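Karnulau ワニス層劣化記録データセット データカード

版：第3版
管理：Wemitz 文化財保存研究室
問い合わせ窓口：Jolien Maes(データ管理)、Hussam Rizk(絵画修復・記録仕様)

概要

本データセットは、Endthorpe 美術館が所蔵する板絵およびカンヴァス画を対象として、ワニス層の黄変、白濁、微細な亀裂の状態を記録したものである。対象作品は63点で、このうち47点については洗浄前と洗浄後の双方の記録を収める。残る作品は経過観察中であり、現状の記録のみを提供する。

名称の Karnulau は、初期の調査を行った収蔵庫の呼称に由来する。旧版では「K収蔵庫記録」と表記していたが、内容は本データセットに引き継がれている。

作成の目的

天然樹脂ワニスの経年変化については、作品ごとの処置報告書に個別の記載が残されてきた。しかし、用語や観察条件が担当者によって異なり、作品間の比較は困難であった。本データセットは、既存の報告書を共通の書式に整理し、新たな観察記録を加えることにより、修復方針の検討および保存科学分野の研究に資することを目的とする。

収録内容

1. 作品台帳
作品番号、支持体の種別、推定制作年代、寸法、過去の処置歴を収める。作者名は帰属が確定しているもののみ記載した。

2. 観察記録
通常光、斜光、紫外線照射下における所見を、区画ごとに記述する。各作品の画面は原則として7区画に分割し、額縁に隠れる周縁部は独立した区画として扱う。

3. 測色値
L*a*b* 表色系による値を収める。各測定点につき3回測定し、個々の値と中央値を併記する。

4. 洗浄試験記録
使用した溶剤の組成、適用時間、綿棒に付着した物質の所見を含む。試験箇所は作品台帳の座標系に従って示す。

5. 環境記録
収蔵庫および展示室の温湿度。Dunbar 分館で保管された期間については、記録計の更新に伴う欠測がある。

ファイル構成

catalogue.csv　作品台帳
observations.csv　観察記録
colour.csv　測色値
cleaning.csv　洗浄試験記録
climate.csv　環境記録
terms_ja.txt　用語集

文字コードはすべて UTF-8、区切り文字はコンマとする。欠測値は空欄とし、測定を試みたが有効な値が得られなかった場合は「NV」と記す。両者は区別して扱われたい。

記録の手順

観察は、作品を水平に置いた状態で実施した。大型のカンヴァス画で水平に置くことが困難なものは、イーゼル上で観察し、備考欄に「立位」と記載している。所見は二名が別々に記入し、相違のある項目は両者の協議により確定した。協議前の記述は observations.csv の note_a 列および note_b 列に残してある。

測色にあたっては、作品ごとに白色校正を行った。絵具の盛り上がりが著しい箇所、ならびに浮き上がりの認められる箇所は測定対象から除外した。

既知の制約

紫外線蛍光の色調に関する記述は目視に基づくものであり、定量的な比較には適さない。また、旧報告書から転記した所見には「軽度」「やや顕著」などの表現が含まれるが、現行の4段階評価への換算は行っていない。

処置歴の欄が空欄の作品であっても、未処置であるとは限らない。過去の報告書が失われた作品が含まれるためである。

洗浄前後の測色値を比較する際は、測定点の識別番号を必ず照合されたい。洗浄後に新たに設定した測定点には、番号の末尾に「p」を付している。
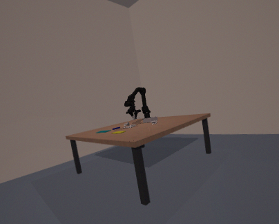
利用条件

本データセットは、学術研究、教育および文化財の保存を目的とする利用に限り、無償で提供する。再配布を希望する場合は、事前に管理者の書面による承諾を得るものとする。作品の真贋鑑定または市場価格の評価に用いることは認めない。

成果を公表する際は、次の形式により出典を明記されたい。
Wemitz 文化財保存研究室「Karnulau ワニス層劣化記録データセット」第3版

変更履歴

第3版
環境記録を追加した。測色値の中央値に誤りのあった行を修正し、用語集の「白濁」と「かぶり」の定義を改めた。

第2版
洗浄試験記録の溶剤組成を体積比に統一した。作品番号を Endthorpe 美術館の現行台帳に合わせて変更した。旧番号は catalogue.csv の old_id 列で参照できる。

第1版
初回公開。

訂正の受付

記載内容の誤りを発見した場合は、作品番号、ファイル名および該当列を添えて、データ管理担当まで連絡されたい。受け付けた訂正は毎年1月に取りまとめ、次版に反映する。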